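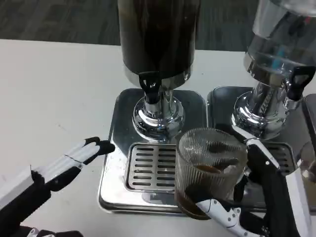 Kultari's hands at a pair of beverage dispensers, the right hand holding a ribbed glass cup

Kultari is a two-handed serving robot built in the Plekska shared workshop in Fotevberg. It was begun by Babita Dixit, a machinist, and Satish Rawat, who wrote the control software. The name refers to the complete machine; the hands were developed separately and are also used on a bench-mounted test stand.

Design

Each hand has white finger links joined by small screws and pivot joints. The links are printed in the workshop and can be replaced one at a time. The forearms are black and carry the wiring to a controller behind the shoulders. Motor current serves as a rough measure of grip force, and the fingers have no separate pressure sensors.

Operation

Most development has concerned drink dispensers with lever spouts. One hand holds the cup under the spout while the other works the lever. Dark liquids are used in most trials, as the fill level is easier for the head camera to detect through clear glass. Ribbed cups gave fewer slips than smooth ones but made the level reading less steady. A pour is stopped after 30 seconds if no level has been found.

Development

The first version used a single arm and was taken apart in March. The present version is the third. Its finger joints are rated by the builders for almost 1000 grips between adjustments. A wrist designed by Sandhu, another workshop project, was tested and not adopted.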